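Home | Programs | Grants | Reports | Contact

Mercado Evening Opening Pilot
Progress report to the Stivano Fund
Submitted 7/29/18 by Imani Dunleavy, program manager

Where we are

The pilot is running on schedule and inside the budget you approved. I want to say that first, as most of what follows is less cheerful. Evening opening has been in place since February, and the question you asked us to answer was whether later hours bring in trade that the market would not otherwise have had. My view at this point is that we don't know, and that some of the numbers being passed around the building suggest we do.

Stallholders

We have 28 stalls signed up for evening hours. That figure has appeared in two newsletters as proof of demand. Signing up costs a stallholder nothing, and the rent discount applies whether the shutters go up or not. On a wet Thursday I have walked the whole of the north aisle and bought a coffee from the only person there. I have asked Mei Szabo to start recording who is open at the start of the evening and again an hour before closing. Until we have a decent run of those sheets I would ask you not to quote the sign-up number.

The food stalls are doing better than the dry goods, by all accounts. The accounts come from the food stalls. Lena Michalski has offered to share her till records if the others on her row will do the same, and so far they have not said yes.

The customer survey

The headline from the survey is that 76 percent of shoppers said they would "probably" or "definitely" come again in the evening. I would be careful with it. The forms were handed out at the tills, so everyone who filled one in had already come in the evening and bought something. People who looked in from the street and went home are missing. The question was also worded so that a "no" felt rude. Kenji Blackwood has rewritten it and moved it to the end of the form, and he plans to have the new version handed out at the bus stop and the parking lot exit as well as inside.

Footfall

The door counters were supplied by Wostex. They count anyone passing in either direction, and we were slow to notice that the totals in the spring summary had not been halved. The corrected totals are in the attached sheet. They still show a rise against last year, but last year the east entrance was shut for drain repairs for much of the season, which makes it a poor thing to compare with. I don't have a clean fix for this. Comparing with the year before last would help if the records from that year can be found.

Display and decoration

A small part of the grant went on making the place look open after dark: flowers, vases, paint, signs. Stallholders like it. Whether it sells anything is a separate matter, and I can't show you that it does.
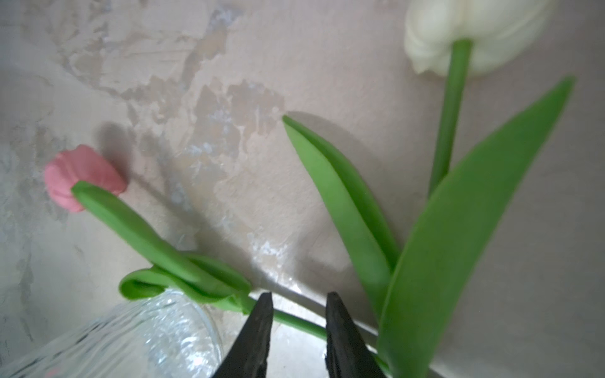
Pink tulip, still in bud.

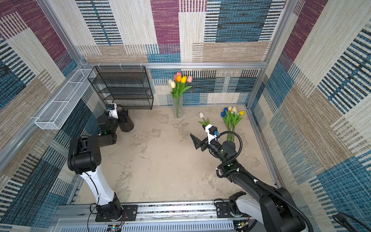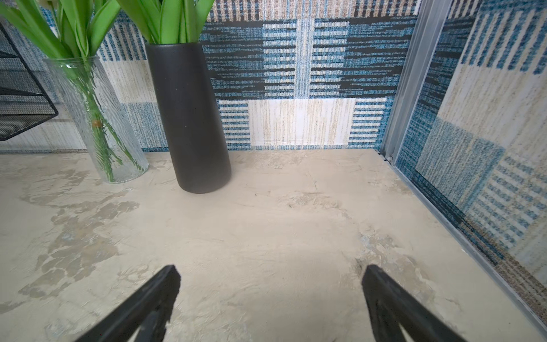
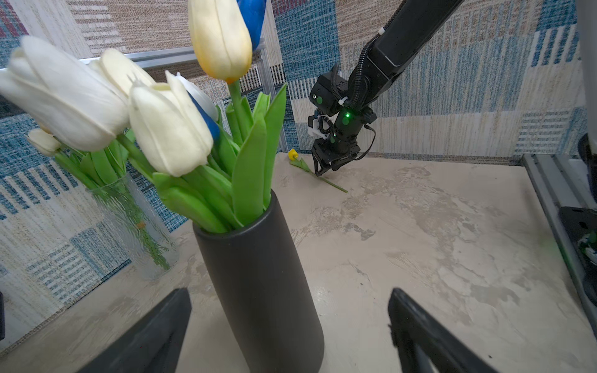 Artificial tulips in the black vase.

Lighting and security

The outside lights on the loading side were replaced in the spring. One of the new fittings flickers and the contractor has been back twice without curing it. Hnat Hrynyshyn is holding the final payment until it is sorted out, and I agree with him.

We were told evening opening would reduce trouble in the parking lot. Reports of trouble are down. There is also now a guard on duty whom people tend to talk to instead of filling in a report, so I would not put the drop in a press release.

Spending

Wages for the guard and the cleaners are slightly over plan, printing is under. The Mirkonum booking software has been paid for through the end of the pilot. Three stallholders use it. The rest phone Mei.

Next steps

Attendance sheets kept every evening, by Mei.
New survey form in use at all exits, by Kenji.
Till records from at least one full row, if Lena can talk them round.
A decision from you on whether the rent discount should depend on being open. I think it should, and I expect complaints.

If the sheets look poor by the next report I will recommend cutting back to two evenings a week before we ask for any more money.

Related reports
Mercado Evening Opening Pilot: spring summary (corrected)
Drain repairs, east entrance: closing note
Stallholder rent discount: terms
Guidance for Stivano Fund grant holders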